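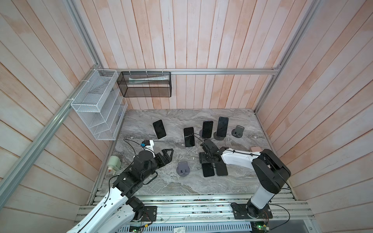

黑屏手机立在桌上,从侧面看过去就剩一条窄边,再换个角度又跟夹爪的颜色混在一起,我们以前每换一种支架都得把程序从头改一遍,改到最后谁也不敢动它了。一位参加过试用的用户在给我们的来信里这样写道,信的末尾还问,新版到底什么时候能装上。

现在可以回答这位用户了:能装了!

Doltness 发布双臂操作软件 Lolar 新版本
把手机、平板与支架的整理工作交给更会“商量”的两条手臂

Steltham,2019/07/31

Doltness 今天在 Steltham 宣布,旗下双臂操作软件 Lolar 的新版本正式开放下载。新版本带来了重新编写的任务规划器 Erdős、一套面向深色反光屏幕的感知模块,以及一个我们自己每天都在用、也盼着大家早点用上的离线回放工具。已经持有 Lolar 许可的用户可以直接升级,原有的工位配置文件会在首次启动时自动转换,原文件也会原样保留一份。

先说说我们为什么会跟手机和支架较上劲。做桌面操作的朋友大概都有同感,积木和纸盒早就摆得很熟了,可一旦桌上换成日常用的电子产品,麻烦就一件接一件地来:屏幕是黑的,还会反光;机身又薄,平放时几乎贴着台面;支架有圆底座的,有折叠的,有的能转,有的一碰就改了角度;再加上一根细细的线缆从旁边绕过去,原本好好的路径一下子就不能走了。很多用户手里的活儿偏偏就是这一类,展示台要重新布置,维修间要把送来的机器分开放好,实验室里要一遍又一遍把设备摆回测试前的位置。每一步单独看都不难,连在一起却很磨人。

所以我们在 Steltham 的工位上,特意把环境弄得“不那么听话”。台面选了带大理石花纹的,灰白纹路弯弯绕绕,背后是浅色带粉调的木板墙;手机有的立着,有的平放,空着的支架也留在桌上,不收走。两条机械臂装在同一侧的铝合金导轨上,隔着桌子的前沿各管一边,中间那块地方则是共用的。软件要解决的问题,大半就出在这块共用的地方。

Erdős:先想好谁让谁

旧版 Lolar 的做法比较老实,左臂动的时候右臂等着,右臂动的时候左臂等着,安全是安全,看着实在让人着急。Erdős 换了一种思路。它把一项任务拆成许多小动作,再把这些动作之间的先后关系连成一张图:哪些动作必须排队,哪些可以同时进行,哪些只要错开一小段距离就不会碰上。图建好以后,规划器在上面寻找合适的次序,两条手臂各领各的一份,到了需要交会的地方,再由其中一条主动让出空间。

给模块起名字的时候,团队里喜欢图论的同事占了上风,于是就有了 Erdős 这个名字。我们很喜欢,也希望大家在键盘上敲那两撇的时候不要太为难,命令行里写成 erdos 同样认得。

在内部测试中,我们一共编排了819组桌面布局,把手机、平板和支架的位置、朝向、间距都打乱,让新旧两版规划器分别求解。新版在每一组布局上都给出了无碰撞的方案,最长的一份方案包含44个动作。需要说明的是,这里讲的是规划结果,真正执行起来还会受到夹爪、摩擦和支架松紧的影响,所以我们建议每个工位在投入使用之前,仍旧先用低速模式完整走一遍。随安装包附带的检查清单里写了具体的做法,篇幅不长,请务必读一读。

看清黑屏,也看清支架

感知模块是这次改动最大的部分,也是我们熬夜最多的部分。固定在工位上的相机负责看全局,知道桌上大致有些什么、分别在哪一片;装在腕部的相机负责看近处,在手指靠近物体的那一小段路上,把边缘和角度重新估算一遍。两路画面各有各的脾气,全局画面里清清楚楚的一台手机,到了腕部画面里可能因为离得太近而发虚,反过来,远处看着像一团深色的东西,凑近了才分得出是支架的底座还是别的什么。

新版 Lolar 不再要求两路画面时时刻刻意见一致。每一路都会给出自己的判断和把握程度,软件把它们放在一起权衡,把握不够的时候就让手臂停一停,换个角度再看一眼。多看这一眼会花掉一点时间,我们试下来觉得很值得。对于反光的屏幕,模块会先去找机身的边框和四角,屏幕里映出来的光影则尽量不去理会。对于支架,模块会分别估算底座和支撑臂的位置,这样一来,即使支架被转过一个角度,软件也能顺着底座把它“认”回来。 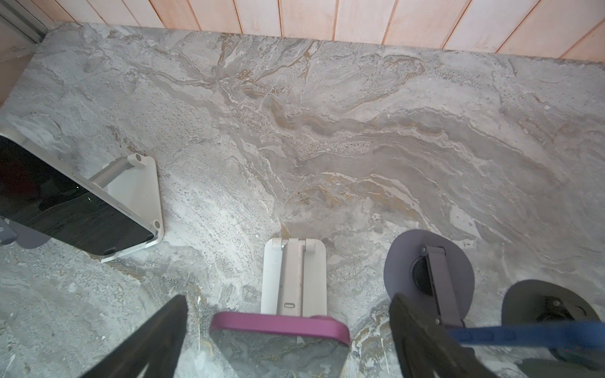

图注:Lolar 工位的腕部视角,两根夹爪手指分别位于一件洋红色边缘的手机状物体两侧。

与感知模块一起交付的还有1256段标注好的近距离画面,放在示例数据目录里,用户可以拿来检验自己的相机安装位置是否合适,也可以拿来训练自己的识别模型。画面里有反光的,有虚焦的,也有物体只露出一部分的,我们没有把难看的都挑出去,平时工作中遇到的本来就是这些。带子、线缆一类的软东西目前仍然只作为“需要避开的区域”来处理,软件不会主动去抓取或者整理它们。这方面的需求我们收到过不少,正在做,还请再给我们一点时间。

把失败的那一次找回来再看

说到离线回放工具,要感谢参加试用的各位。今年5月试用版发出去以后,我们收到的意见里,提得最多的居然跟规划和感知都没有关系,大家最想知道的是:刚才那一下,它为什么停了?

以前要回答这个问题,得翻好几份日志,把时间一行一行地对起来,对到后来连自己要找什么都忘了。新的回放工具把两条手臂的关节数据、两路相机画面、规划器当时的动作图和每一次判断的把握程度,全部放到同一条时间轴上。拖动时间轴,所有内容一起往前或者往后走。看到可疑的地方,可以加一条批注,也可以从那一刻起让 Erdős 重新规划一次,跟原来的方案并排比较。整个过程不需要连接机械臂,在普通的办公电脑上就能完成,坐在沙发上看也没有问题(我们试过,挺舒服的)。

回放文件还可以导出成一个单独的压缩包,寄给同事或者寄给我们的支持团队。导出之前,工具会询问是否去掉相机画面,介意画面外传的用户可以只保留数据部分。

这一版里还有些小变化

更新说明里一共列出17项改动,上面讲过的就不再重复,挑几项用户问得比较多的说一说。

工位配置现在支持“共用区域”的手动绘制,用鼠标在俯视图上圈出来即可,圈得歪一点也没关系,软件会往安全的方向略微放宽。夹爪的开合幅度可以按物体类别分别设定,薄的机身和粗一些的支撑杆不必再共用同一个数值。暂停之后恢复运行时,软件会先重新看一遍桌面,如果有人在暂停期间挪动过东西,它会提示需要重新规划,由操作者确认以后再继续。脚本接口沿用旧版的命名,绝大多数脚本无需修改,少数几个已经停用的函数在调用时会给出替代写法。

中文界面也在这一版补齐了。之前的翻译里有几处读起来很别扭,最有名的一处把“交接”译成了“握手”,用户们很宽容,截图倒是寄来了好几张。现在已经改好,老用户如果觉得怀念,界面设置里并没有留下开关,实在抱歉。

获取方式与后续支持

Lolar 新版本即日起可在 Doltness 网站的下载页面取得,持有有效许可的用户登录后即可看到升级入口。教学用途的许可继续免费提供,学校和培训机构只需填写一份简短的申请表。尚未使用过 Lolar 的朋友可以申请试用,试用版包含 Erdős 规划器和离线回放工具的全部功能,感知模块则附带示例模型。

升级之前,请先备份工位配置和自行编写的脚本,并确认相机驱动已经更新到安装说明中列出的版本。如果工位上同时使用了其他厂商的安全控制器,请按照安装说明中的相应章节逐项核对,软件升级不会改变原有的急停接线方式。

Steltham 的工位也欢迎大家来参观。想带着自己的支架、平板或者别的难缠物件来试一试的,请在预约时写明大致的尺寸和数量,我们好提前把台面空出来。茶和点心都有,时间宽裕的话,可以坐下来一起看几段回放。

关于 Doltness

Doltness 总部设在 Steltham,从事机械臂控制、感知与任务规划软件的开发,主要产品为双臂操作软件 Lolar。公司的用户包括维修中心、展示布置团队、高校实验室和设备测试部门。

媒体与试用联系

请通过 Doltness 网站的“联系我们”页面留言,并在主题中注明“Lolar 新版本”。产品图片和更新说明全文可在同一页面下载。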